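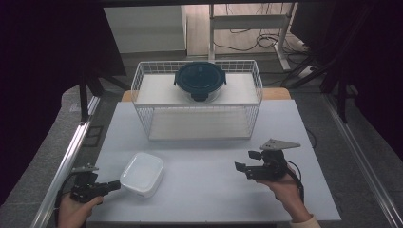
Der Skuteo ist ein zweistöckiger Tischkorb aus Metalldraht, vorgesehen für Arbeitsflächen, Vorratsschränke und tiefe Regale. Getestet wurde die mittlere Größe in Weiß über einen Zeitraum von vier Monaten, bis Ende Februar, in einer Küche mit 600 Millimeter tiefer Arbeitsplatte. Die obere Ebene ist bei dieser Ausführung eine geschlossene, flache Platte, kein Drahtrost. Eine runde Glasdose mit verriegelbarem Deckel steht darauf mit der ganzen Bodenfläche auf. Bei reinen Drahtkörben liegt dasselbe Gefäß nur auf einzelnen Stäben und klappert bei jeder Berührung. Für Glas ist die Platte die bessere Lösung, für Obst oder Zwiebeln die schlechtere, weil von unten keine Luft nachströmt.

Lieferumfang und Montage

Der Korb kommt flach verpackt: zwei Seitenteile, Rückwand, zwei Einlegeplatten, vier Gummifüße. Werkzeug wird nicht benötigt, die Teile werden eingehängt. Die Anleitung besteht aus einer einzigen Zeichnung, auf der die Rückwand spiegelverkehrt dargestellt ist. Wer ihr folgt, hängt die obere Platte zunächst falsch herum ein. Der zweite Versuch gelingt in wenigen Minuten. Die Haken sitzen stramm und müssen mit dem Handballen nachgedrückt werden. Drei der vier Gummifüße hielten über die gesamte Testdauer, der vierte löste sich nach zwei Wochen und wurde mit Sekundenkleber fixiert.

Abmessungen und Tragfähigkeit

Angegeben sind 421 Millimeter Breite. Nachgemessen ergibt sich an der Unterkante derselbe Wert, an der Oberkante zwei Millimeter mehr, die Seitenteile stehen also leicht nach außen. In einer knapp bemessenen Schranknische kann das stören. Beim Nachmessen vor dem Kauf sollte man die Oberkante zugrunde legen.

Die obere Ebene wurde stufenweise mit Konserven belastet. Eine volle Dose zu 400 Gramm ist erwartungsgemäß kein Thema, auch zehn davon nicht. Ab der zwölften Dose biegt sich die Platte in der Mitte sichtbar durch, kehrt nach Entlastung aber in die Ausgangslage zurück. Die untere Ebene liegt nahe über der Standfläche und ist unkritisch. Kippneigung besteht nur, wenn oben schwer und unten gar nicht beladen wird.

Oberfläche und Reinigung

Die Beschichtung ist matt und gleichmäßig aufgetragen, mit Ausnahme der Schweißpunkte an der Rückseite. Dort finden sich kleine Nasen, an denen Staub und Fett hängen bleiben. Feuchtes Abwischen genügt im Alltag. In der Spülmaschine wurde nur die herausnehmbare obere Platte gereinigt, bei 60 Grad und ohne Schäden. Der Hersteller macht dazu keine Angabe. Das Drahtgestell selbst gehört nicht hinein — die offenen Drahtenden an den Haken sind unbeschichtet und würden vermutlich rosten.

Vergleich

Zum Vergleich standen der Wevow in gleicher Breite und der deutlich teurere Garero bereit. Der Wevow ist leichter, hat aber oben einen Rost mit weitem Stababstand, kleine Gewürzgläser kippen darin. Der Garero ist verschweißt statt gesteckt und verwindet sich unter Last kaum. Dafür lässt er sich nicht zerlegen und nimmt beim Umzug entsprechend Platz weg. Der Stapelkorb von Marchetti wurde nicht berücksichtigt, er war im Testzeitraum nicht lieferbar.

Bewertung

Verarbeitung: gut, mit Abzug für die Schweißpunkte. Standfestigkeit: gut. Anleitung: mangelhaft. Gesamtwertung 80 von 100 Punkten. Für Vorratsdosen und Gläser auf der Arbeitsfläche ist der Skuteo geeignet, für schwere Töpfe nicht. Ersatzfüße sind laut Händler einzeln erhältlich, die Bestellung lief bei Redaktionsschluss noch.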